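FAQ: Can a machine do my chores yet?

Last touched: July. Updated when there's time, which is not often. Questions come from the inbox and from the Tuesday open bench. Short answers first, longer ones if I had coffee.

Jump to: The big one / Around the house / Shop floor / Money / How we test / Odds and ends

THE BIG ONE

So can robots do housework now?

Some of it. Floors, mostly. Vacuuming is solved well enough that people complain about it the way they complain about a dishwasher, which is a good sign. Mopping, nearly. Anything that needs picking a thing up and putting it somewhere sensible: slow, fussy, needs a person nearby.

Why floors and not, say, the kitchen counter?

Floors are flat and big and the machine never has to hold anything. A counter has a wet sponge, a stack of mail, a knife, half a lemon. Every one of those wants a different grip. You do it without looking. The machine has to look, decide, reach, check, and often try again.

When will it be good enough?

Don't know. Anyone who gives you a date is selling something. We quit printing dates on this page after the first set went by.

AROUND THE HOUSE

Laundry?

Washing and drying have been automatic for a long time, you just don't call it a robot. Folding is the gap. Towels, okay, if they're laid out flat first. Fitted sheets, no. Inside-out kids' leggings, forget it. Our best run on the Radwan arm was 4 hand towels in a row before it grabbed two at once and sulked.

Dishes?

Loading is harder than unloading. Unloading, everything is already in a rack in a known spot. Loading, you've got a sink full of stuff leaning on other stuff. Glasses are the worst, cameras look straight through them. If you want to try this at home use plastic. Please use plastic.

Tidying up toys?

Most asked, so a longer answer.

"Tidy up" is really a bunch of jobs. Find the thing. Know it's a toy and not a sock or the cat's tail. Get to it. Pick it up or shove it. Know where it goes. Let go of it in the right place. Machines do each of these not too badly alone. String them together and the errors pile up. If each step goes right nine times in ten and there are six steps, you are down to a coin flip for the whole job. Do that for a whole rug of toys and you see why parents still bend over.

What does work: a low bin, hard toys, a clear patch of floor. Soft toys squash and fall out of the grip. Lego, no. Too small, and two bricks stuck together confuse it.

Is pushing things cheating?

No, pushing is underrated. You push crumbs to the edge of the table with your hand, you don't pick each one up. A plain rod can push, and there's no grip to fumble. Pushing goes wrong in its own ways tho. Round things roll off. Tall things tip. A push that's a little off center spins the object and now it's pointing somewhere else.

We use small colored blocks for this a lot. Cheap, hard to break, and the shapes matter more than you'd think. A cube pushed square on the face goes mostly straight. A star doesn't really have a good side, so the rod can slip into a notch and hang there, or skid off a point. Cylinders standing up are friendly until they fall over.

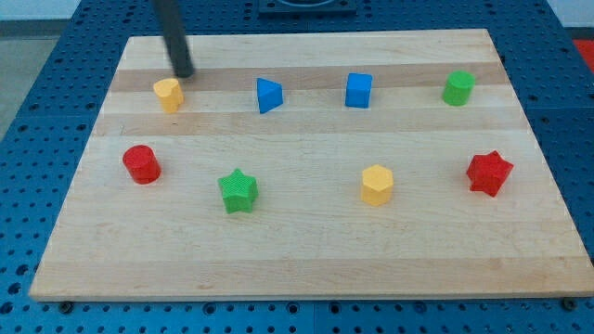 How long before a home robot pays for itself?

Depends what you count. A floor vacuum pays back fast if the other choice is a paid cleaner, and never if the other choice is you with a broom on Sunday. For arms there is no payback at home right now. You buy one to learn on or because you like it.

Can I tell it what to do in plain words?

More and more, and this part has moved quickest. "Put the blue one next to the red one" works okay on a table with a handful of things. "Clean up in here" doesn't. It's not that the machine can't hear you. It has no idea what you'd call clean. My partner and I don't agree on that either.

Tip: name the thing and name the place. Color plus shape beats color alone if there's more than one of that color.

Cooking?

Stirring, yes. Holding a pan at a set heat, yes, and you can buy that today without any arm at all. Chopping, we don't let it. House rule, no blades on the bench.

Making beds?

Ha. Next.

Windows, gutters, lawn?

Lawn, yes, same reasons as floors. Windows, the stick-on kind does big flat panes and leaves the corners. Gutters, sort of, you still have to climb up and put it there, and climbing was the part you wanted out of.

What about someone who can't do the chores themselves?

Different question and a better one. A slow machine is fine if the other choice is waiting for a helper. One that takes ten minutes to bring a cup is useless to me and could be great for my aunt. But then it has to work every single time, and be safe around someone unsteady on their feet. Nothing we've had on our bench is there. Talk to an occupational therapist before you talk to us, there's a lot of low-tech gear that does the job.

SHOP FLOOR

Isn't the factory side all solved?

The repeat stuff is. Same part, same spot, same move, all day. Arms have done that for decades. Small shops are another story. If you run 160 of one part and then switch to something else after lunch, the setup eats whatever time you saved.

Sweeping up, wiping down, emptying bins?

Sweeping: bigger cousins of the home vacuum, fine on open aisles, hate cables and metal curls. Wiping down: hard, the machine has to know when it's done. Bins: okay if every bin is the same and has a handle where it expects it. Somebody always buys a different bin.

Sorting parts out of a mixed tray?

Good progress here. Loose parts that look different from each other and don't touch, very doable. Parts in a heap, shiny ones especially, still a headache. Spread them out first. A shaker tray does more for your success rate than a fancier camera.

Kitting? (Putting one of each part in a box)

Yes with a but. Puspita Liem runs a two-person shop and tried it with a Dokix cell last winter. Her notes, pasted with permission:

"Great at the bolts. Great at the plates. Rubber washers came up in clumps of two or three and I had to re-check every box by hand, so I was doing the job plus watching a robot do the job. Took the washers off its list, now it's fine."

Good advice in there. Give it the part of the job it's good at. Keep the washers.

Do I need a safety fence?

Ask whoever does your risk assessment, not a FAQ. A slow light arm and a fast heavy one are different animals, and what it's holding counts too.

MONEY

What does it cost?

Not listing prices, they change and then I get angry mail. For an arm, budget extra on top of the arm. Mount, table, camera, lights, the thing on the end. People forget the table. A wobbly table will ruin your week.

Do I need the expensive hand?

Start with the dumbest tool that can do the job. Rod, hook, suction cup, two-finger grip, in that order. Five-finger hands are lovely and break.

Is renting a thing?

For shops, yes, ask around locally. For homes, not that I've found.

HOW WE TEST

Who's "we"?

Flellier. Small bench group, shared workshop, odd hours. We try chores on machines and write down what happened. Not a store.

Do you get paid by the makers?

No. Stetix lent us a controller and we sent it back. Everything else was bought used or built.

What counts as a success?

Job done, nothing dropped, no human hand in there. If I nudge it, it's a fail. If it does it and then knocks it over on the way out, also a fail, and yes that happens a lot.

How many tries?

The log has 1,381 tries in it as of this update, all chores together. We don't publish one overall score. Averaging towels with cups tells you nothing.

Why do videos online look so much better than your results?

Speed, for one, look in the corner for a little "4x" or whatever. Also you're seeing the good take. We have good takes too. Watch for whether somebody moves things between cuts, and whether the objects ever start in a messy spot.

Why test with blocks and not real household stuff?

We do both. Blocks first because if it can't put one block next to another there's no sense handing it a mug. And when something goes wrong you can tell what, shape or color or reach or lighting. With a pile of laundry you just know it went wrong.

Does lighting matter?

Hugely. Same table at 4 in the afternoon and after dark are two different jobs to a camera. Close the blinds, use a lamp, leave the lamp alone. Half our "software problems" were the sun.

ODDS AND ENDS

My robot vacuum eats cords. Fix?

Pick up the cords. Sorry. Clips along the baseboard help.

Will it take my job?

If your job is one move all day, parts of it already went. If your job has forty little things in it and half of them are different from yesterday, the machine might take 3 of those and you'd probably be glad to lose them.

What should I automate first?

Whatever is boring, flat, happens a lot, and doesn't matter much if it goes wrong once. Write down how long it takes you now. Most people skip that and then can't say if the machine helped.

Can I bring my own robot to the open bench?

Yes, Tuesday, doors at 6. Bring your power supply. We don't have the wierd connector. Batteries get charged where someone can see them.

You didn't answer my question.

Probably in the pile. Send it again, keep it short, say what machine and what chore. Bed-making questions go to the bottom.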